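我对那门收纳课的几点怀疑

2019年7月　文 / 老蔺　分类：过日子

表姐转给我一门课，叫“Goralden 二十一日轻居营”，收费259元，说是上完以后家里会清爽，人也会清爽。她自己已经上完了，语气很像刚戒了烟的人。我没有马上报名，先把课程介绍从头到尾读了两遍，读完以后疑问比读之前多，后来还是交了钱，一半是出于好奇，一半是因为表姐在微信里追问了我一个礼拜。

先交代一下，我对收拾屋子没有意见。我母亲是那种炒完菜灶台已经擦干净的人，我没继承到这个本事，但也不至于让客人没地方坐。我有意见的是另一件事：为什么近几年收拾屋子这样一件老老实实的家务，会变成一套要交学费、要打卡、要写感悟的学问？它里面到底有多少是新的，有多少是把老太太们都懂的东西换了个包装？

下面按我自己疑心的顺序写，写到哪儿算哪儿。

21天是从哪儿来的

课程一开头就说，科学证明，养成一个习惯需要21天，所以课程安排了21天，每天一个小任务，一天都不能断，断了要从头来。

“科学证明”这四个字后面没有跟任何东西。没有谁证明的，哪年证明的，拿什么人证明的。我在学员群里问了一句出处，助教回了一个笑脸，说“这个是行业共识哦”。我又问是哪个行业，她就没有再回，过了一会儿群里发了一张当天的优秀作业。

这个数字到处都能见到。早起是这么多天，背单词是这么多天，戒糖也是这么多天。按道理讲，每天喝一杯水和每天跑五公里，难度差得这么远，怎么可能都在同一天“养成”？我小时候练毛笔字，练了整整两个暑假，开学就不写了，手一点也没有觉得痒。反过来，我在单位学会用门口那台咖啡机，第二天就已经离不开了。可见习惯这个东西，跟事情本身讨不讨人喜欢有很大关系，跟日历的关系没有那么大。

我倒是能理解课程为什么喜欢这个长度。太短了，收不到这个价钱；太长了，大家坚持不住，要退费的。三个星期正好，你还在兴头上，课就结束了，结业证书发下来，你在朋友圈晒一张，下一期的学员就来了。至于再过三个月你家里是什么样子，没有人回访。我问过表姐有没有人回访，她想了想说，有人给她打过电话，推荐进阶班。

关于那本书

课程的理论基础是一本书，作者叫 Henrik Heitmann，助教们管他叫“老师的老师”。书里写他年轻时住在一个叫 Gromthorpe 的小镇，房子里堆得走不动路，有一天找一把剪刀找了一下午，没找到，坐在楼梯上忽然想通了。

这类书都有一个楼梯。有的是楼梯，有的是浴缸，有的是地铁站台，总之作者得在某个地方坐下来，忽然想通。我不怀疑他找不到剪刀，剪刀这种东西谁家都找不到。我怀疑的是想通的那一下。我坐在楼梯上的时候通常只会想，剪刀大概被谁拿去开快递了，然后下楼再买一把。

书里提出了所谓 Trullerton 清单法。名字听上去很有来头，我翻到后面的注释，才看到是他当时租的房子那条路的名字。当然，一个方法叫什么都可以，用路名也没有什么不好，只是放在中文宣传页上，旁边再配一张壁炉的插图，很容易让人以为是个研究所。我在群里看到有人真的写“Trullerton 的专家认为”，也没有人去纠正她。

清单法的核心是一个数：1,669。书上说，一个过得舒展的家庭，物品总数以1,669件为宜，超过了就是负担。精确到个位，连个零都没有凑。我看到的时候第一反应是佩服。要是写一千五，大家会觉得是随口说的；写成这样，就像是量出来的。

那它是怎么量出来的？我把那一章前后看了好几遍。他说他把自己扔剩下的东西数了一遍，就是这么多，而他那时候感觉很好。

就这样。一个独居男人，在某一年某一天，家里剩下这么多东西，并且心情不错。然后这个数就跟着他的书走了半个地球，走到了表姐家里。表姐家三代人，有一个上小学的孩子，还有一位从老家带了全套腌菜坛子来的婆婆。

我没有说这个数一定不对。也许碰巧对表姐家也合适呢？可是没有任何理由让它合适。他没有孩子，没有婆婆，不腌菜，书里也没有提到他那里冬天要不要换厚被子。我们家光是换季的被褥，搬出来就能把客厅的沙发埋了。

怎么算一件

我是个爱抬杠的人，既然要数，我就想知道怎么数。这在课程第二周，叫“与物品面对面”，任务是把家里所有东西登记一遍。

我老老实实做了。做到第二个抽屉就卡住了。一副扑克牌是一件还是一副？书上说，成套使用的算一件。好，那一套茶具算一件，六个人用的和两个人用的都算一件，等于鼓励大家买大套的。袜子呢？一双算一件。那单只的袜子，另一只不知去向，算半件吗？助教说单只的应该扔掉。可是我每次扔掉一只，另一只就从被套里出来了，这个经验我有几十年了。

书又怎么算？书上说“书籍另计”。我翻遍了也没有翻到另计在哪里。我猜作者自己书多，舍不得，就给自己开了个口子。衣架算不算？挂着衣服的衣架和空衣架是不是一回事？螺丝呢？我父亲留下一个铁皮饼干盒，里面全是螺丝、垫圈和不知道从什么机器上拆下来的弹簧，要是按件算，单这一盒就能让我们家成为一个不舒展的家庭。

还有消耗品。牙膏、肥皂、电池、垃圾袋，买回来多一件，用完了少一件，总数天天在动。我在群里问，早上合格、下午逛了一趟超市回来就不合格了，怎么办？有学员说她会在进门之前先想好扔什么，“一进一出”。我很想问她，买了一棵白菜，是出一棵白菜还是出一件毛衣，没好意思问。

最麻烦的是那种大包里套小包的东西，比如小包纸巾。一提是一件，拆开了就是一堆，你说它是一件，它塞在包里、大衣口袋里、车门的格子里，到处都是；你说它是一堆，那我只要拆个包装，家里的负担就重了一截。助教的答复是“以你的感受为准”。我觉得这个答复很能说明问题。数字精确到个位，数法以感受为准。
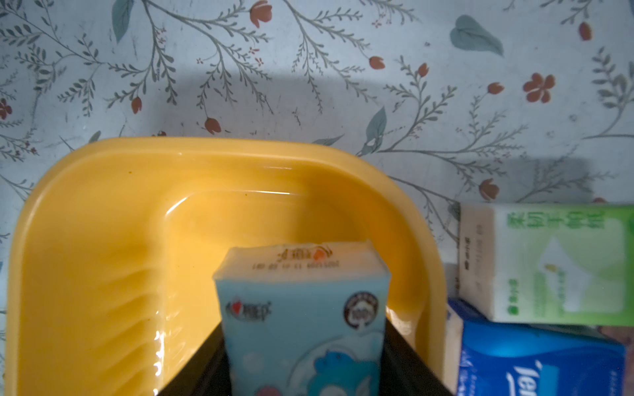

五个筐的分类

清单之外，课程还教分类，把所有东西分进5个筐：常用、备用、纪念、待定、告别。筐可以用自己家里的，但群里每天都有人发一个链接，是一家叫 Ruppert 的店卖的成套收纳筐，米白色，带盖，盖子上留了写字的地方。

为了让家里少一些东西，先买一套筐。我把这句话发给表姐，她过了很久才回，说筐是工具，不一样的。工具不占地方吗？我后来去她家，那几个筐摞在阳台门口，晾衣服要侧着身子过去。

分类本身我做下来，觉得“常用”和“告别”都好办，毛病全出在中间。所谓“备用”，就是现在不用、可是扔了第二天就要用的东西。所谓“纪念”，就是没用、可是扔了要挨骂的东西。至于“待定”，我得承认，这个筐设计得最诚实，因为我家百分之九十的东西都应该在里面，而且已经在里面待了很多年，只是以前没有筐，叫储藏室。

课上说，待定的东西放满一个月没有碰过，就应该进告别筐。这条规矩一听很有道理，细想就不对劲。灭火用的毯子一个月没有碰过，难道不是好事？雨靴在旱季不碰，春联在夏天不碰，户口本除了办事谁去碰它？按这条规矩过日子，一家人最先扔掉的恐怕是急救箱。助教说这些属于特殊情况。我说我家的特殊情况比较多。

说句公道话，我也不是什么都没有扔。有一台榨汁机，买来榨过几次胡萝卜，清洗它的工夫够我吃完一筐胡萝卜了，送给了楼下邻居，邻居很高兴，我猜再过一年她会送给别人。还有一堆早就过期的说明书，对应的电器都不在了，说明书倒保存得很好。扔掉这些确实痛快。但这个痛快，我以前过年大扫除的时候也有，那时候没有交钱。

感谢你的旧毛衣

第三周要写“告别信”。挑一件要扔的东西，给它写几句话，感谢它的陪伴，发到群里，互相点赞。

我看了不少别人写的，有一封写给旧毛衣的写得挺动情，说穿着它参加过哪次面试，袖口是怎么磨的。看完我的第一个念头是，既然有这么多话说，干吗扔呢？这样一件毛衣，换了我母亲，会拆了线，洗过，绕成团，再织一条围巾出来。她那一代人跟东西之间的感情都在手上，很少写在纸上。一口锅补了又补，她从来没有对锅说过谢谢，可是那口锅用了大半辈子。

我知道有人会说，现在谁还有工夫拆毛衣，再说毛线又不值钱。这话对。可是这样一来，问题就从“东西太多”变成了“东西太便宜，坏得太快，修起来太贵”，这恐怕是个更难的问题，课程里一个字也没有提。课程只管出口，不管进口。把屋子清空了，心里一松，手机一划，又进来一批。表姐上完课的那个9月，我倒要看看她家是什么样。她有一个习惯，一到换季就要买床品，花色都差不多，全是小碎花。

还有一个说法我特别不服气，就是“屋子乱说明心里乱”。我认识的人里，心里最有数的一位是以前厂里的老师傅，工具间乱得别人不敢进，他闭着眼睛能摸到想要的那把扳手。也认识家里一尘不染的，天天吵架，吵完继续擦地。拿屋子去推断人心，跟看手相有多大差别？手相好歹还因人而异呢。

那到底有没有用

表姐问过我这个问题，问得有点生气，因为她觉得我从头到尾就是来挑毛病的。我想了想，回答是有一点，但不知道是课的用处，还是三个星期每天都收拾一会儿的用处。你随便找个人，让他每天花一刻钟收拾屋子，不给他讲楼梯，不给他讲数字，也不发证书，三个星期后他家多半也会好看一些。要想知道这门课值不值那个钱，得拿它跟这样一个人比。没有人这么比过，课程方当然更不会去比。

他们拿来比的，是学员家里的“前”和“后”。我留心看过宣传页上那些，“前”都是阴天，灯也不开；“后”都是上午，窗帘拉开，桌上还多了一瓶花。花不算在件数里吗？我自己也试过，什么都不收拾，光把窗帘拉开，把窗玻璃擦一擦，屋子就已经精神多了。

我也问了几个跟我同期的学员。说好的人不少，说得很真心，可是细问好在哪里，答案大多是“感觉不一样了”。有一位跟我讲得比较实在，她说交了钱才肯动手，不交钱就一直拖着。这我信。要是这么讲，学费买的就是一个催你动手的人，这个角色以前由丈母娘担任，免费，效果也很强，就是没有结业证书。

另外，课程说“九成学员表示满意”。问卷是结业当天发的，交了问卷才能领证书，中途退出的人收不到问卷。我们那一期开头群里很热闹，到后来每天说话的就是那几位。不说话的人去了哪里，满意不满意，这个数里看不出来。我自己填的是“基本满意”，因为选“一般”会跳出来一个框，要求写不少于一百字的理由，我当时急着去接孩子。所以我大概也在那九成里面。

我现在怎么做

有朋友看到我在别处的抱怨，让我说说自己有什么高见。没有高见。我现在的做法跟上课之前差不多，多了两条，也不保证别人能用。

一条是，要用的东西放在用它的地方，不放在“应该放”的地方。指甲刀在沙发扶手旁边的小盒里，因为我就在那里剪。课上说指甲刀属于卫浴类，应该在卫生间，我放过去以后每次都要走一趟，走了几次又回到沙发旁边去了。

另一条是，买之前先想想坏了怎么办。这个办法慢，有时候想着想着促销就过去了，我也不觉得可惜。上个月看中一个电动的什么削皮器，我问店家刀片钝了能不能换，他说换刀片不如买个新的，我就走了。

至于那个总数，我到底没有数完。数到厨房，有一抽屉一次性筷子和酱油包，我看了一会儿，把抽屉关上了。那天的打卡我交的是前一天的截图，助教给我点了个赞。

父亲的饼干盒还在。前几天水龙头的把手松了，我从里面翻出来一颗螺丝，长了一点，垫了个垫圈，能用。

进阶班的电话昨天也打到我这里了，说老学员有优惠。我问他们进阶班的理论基础是什么，对方说，是同一位老师的第二本书，讲怎么收拾手机。我说我考虑一下，晚饭的锅还在火上。

阅读 1,669　评论 21　收藏 5

分享到：微信　微博　豆瓣

上一篇：搬家公司的报价单我看不懂　｜　返回顶部

© 老蔺的杂货间　文字请勿转载，有事请在留言板联系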